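Kellach Chores: data card

Last updated: September
Shares: 20 | Comments: 2

Kellach Chores is a set of simulated household and shop-floor jobs, with recorded runs of a robot arm trying to do them. It was put together to answer a question we kept hearing from people outside the lab: can a machine do this stuff yet? The short answer is that some jobs look close in simulation and many don't, and that the gap between jobs is bigger than most people expect. The long answer is the rest of this file.

The card is written for anyone who wants to train on the data, test on it, or quote a result from it. If you plan to quote a result, please read the section on scoring first.

## What is in the release

Each job is a folder. Inside a folder you will find the recorded runs, a plain text file with the instruction given to the policy, a settings file for the simulator, and a score sheet.

There are 60 jobs. They fall into two groups.

Household jobs:

- picking up small things and moving them to a bin, a bowl or a shelf
- opening and closing drawers and doors
- wiping a flat surface
- folding a square of cloth
- loading a rack

Shop-floor jobs:

- sorting parts by size or shade
- putting a part into a holder
- moving stock from one tray to another
- turning a knob or a crank to a set position
- checking whether a tray is full

Every job has 20 runs driven by a person and 20 runs driven by the baseline policy. The person-driven runs were all made to finish the job. If the operator dropped something and could pick it up again, the run was kept. If the thing rolled out of reach, the run was thrown away and done over. That makes the person-driven runs look a bit more skilled than they were, and you should keep it in mind when comparing.

The baseline runs were not filtered at all.

## Views

Most jobs have two views, one fixed and one that moves with the arm. The fixed view shows the whole work area. The moving view is close in, and for small objects it is usually the one that matters.

The two views are stored at the same rate and share one clock. A small number of runs in the drawer jobs have a fixed view that starts a little late. Those are marked in the settings file with the word "offset" and can be lined up by hand.

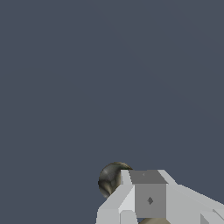 Round objects are the part of this release we get asked about most. They are a fair stand-in for a lot of chores: fruit, balls, knobs, jar lids on their side, bearings on a bench. A person picks up an orange without looking closely at it. A policy has to work out where the middle of the object is, and it often has to do that with part of the object out of sight. A dark marbled sphere with its right side behind a white finger, as seen here, leaves a policy to fill in the rest of the outline for itself. The marbling makes this harder, as a streak in the surface can pass for an edge. A plain blue background helps a great deal, and real kitchens don't have one.

We also kept views in which an object only just shows at the border. Some users have asked us to remove them. We would like them to stay in. A policy that needs every object fully in view before it acts is not going to be much use under a sink.

## Objects

Objects are simple shapes and scanned household goods. The simple shapes are spheres, blocks, rings and short rods. They come with a range of surfaces: flat color, stripes, marbled, and a few that are glossy enough to show a highlight.

The scanned goods came from the Guo shelf set, which we used with small changes. We removed items with thin handles, because the simulator let the fingers pass through them, and we made the bottoms of the cups flat so they would stand up. If you already use the Guo set for something else, don't assume that an item with the same name has the same shape here.

Weights are set by hand. We weighed similar real things where we had them and guessed where we didn't. The guesses are marked in the settings files.

## How runs are scored

A run gets one of three marks: done, part done, or not done. The rule for each job is in its score sheet and is checked by a script. Nothing is scored by eye.

The time limit is 90 seconds for every job. We thought about giving longer jobs more time and decided against it. A worker who takes four minutes to move a ball into a bowl hasn't solved the problem of moving a ball into a bowl, and long limits hide a lot of fumbling.

"Part done" is the mark that causes trouble. For a sorting job it can mean that all but one of the parts ended up in the right tray. For a drawer job it can mean the drawer moved at all. Please don't add part done to done and report the total as a success rate. We have seen this twice with the previous version and it makes the numbers meaningless.

## How the baseline does

The baseline is the Jonwood policy, trained on the person-driven runs and nothing else. It is a modest model and we picked it for being easy to rerun.

On single-object pick and place with blocks, it finishes 90 percent of its runs. With spheres, that falls to 60 percent. Most of the failures are the same failure: the fingers close a little off center and the sphere squirts out to one side. After that the policy tends to close on the spot where the sphere used to be.

On jobs with two or more round objects close together, it finishes 20 percent. It goes for one, nudges the other, and then seems unable to settle on either.

Cloth folding is at 2 percent. We looked at the runs marked done and wouldn't want to defend them. The corners met closely enough for the script, and a person would have done it again.

Results for every job are in the results file. A few points that the table doesn't make clear:

- Drawer jobs look good, but every drawer in the set has the same handle.
- Wiping is scored by area covered. It says nothing about whether a real surface would be clean.
- Parts sorting is the best of the shop-floor jobs. The parts never touch at the start of a run, and in a real bin they always do.
- Turning a crank works well up to half a turn and badly after that, when the arm has to let go and take hold again.

## So can they do chores yet?

Going by this data, a machine can do one step of a chore, on its own, when the thing to be handled is a friendly shape and sits by itself. It can't yet be trusted with a string of steps. We chained three jobs together as a test (open drawer, pick up object, place object inside) and the results were much worse than the three single scores would suggest. Errors carry over. A drawer left a bit too far closed counts as done in the first job and ruins the third.

The shop-floor jobs come out ahead of the household ones, and this matches what we hear from people who run small lines. On a shop floor you can change the work to suit the machine. You can put parts in a tray with dividers, paint the table a plain color, and bolt the tray down. At home you would have to talk your family into it.

We tried a handful of jobs on a real arm at the Nudstead workshop. These trials were small and are not part of the release. The order of difficulty was the same as in simulation: blocks, then spheres, then anything soft. The scores themselves were lower across the board, and for glossy objects a lot lower. We don't have enough real runs to put a number on the gap, so please don't cite one from us.

## Known problems

- Friction is too high on the finger pads. Slipping is less common here than it should be, which means the sphere scores are probably kind.
- Lighting is flat and mostly from above. No job has a shadow from a person or a window.
- Some edges in the rendered views are jagged. Smoothing them slowed rendering down, and we left it off.
- The tray checking job has a mistake in its instruction text. It says "full" where the score sheet means "no empty slots." The baseline was trained with the mistake in place, so we haven't fixed it.
- There are no left-handed versions of the crank jobs.
- Nothing in the set is wet, sticky, hot or alive.

## Intended use

Use it to compare policies against each other on the same jobs. Use it to look for kinds of failure. It is also fine for teaching, and the sphere jobs make a good first exercise since they run quickly on an ordinary desktop.

Don't use it to claim that a product is ready for a home or a factory. There are no people in any of the work areas and no job tests whether an arm stops when it should. Safety needs its own tests.

## Changes since the previous version

- Removed the thin-handled items, as described above.
- Redid all person-driven runs for the ring jobs after finding that the rings were heavier than intended.
- Split "tidy table" into separate jobs. The old score for it should not be compared with anything here.
- Changed the time limit from 60 seconds to 90.
- Corrected the drawer score sheet, which used to mark a drawer that started open as done.

## Contact

Tane Donnelly looks after the release and reads the issue tracker. For a bad run, give the job folder name and the run number. For a scoring dispute, attach the score sheet you used, as several older copies are still going around.

Two jobs are being reworked for the next version, the rack loading job and the tray checking job. Their folder names will stay the same and the old runs will be moved to an archive folder.

2 comments | Share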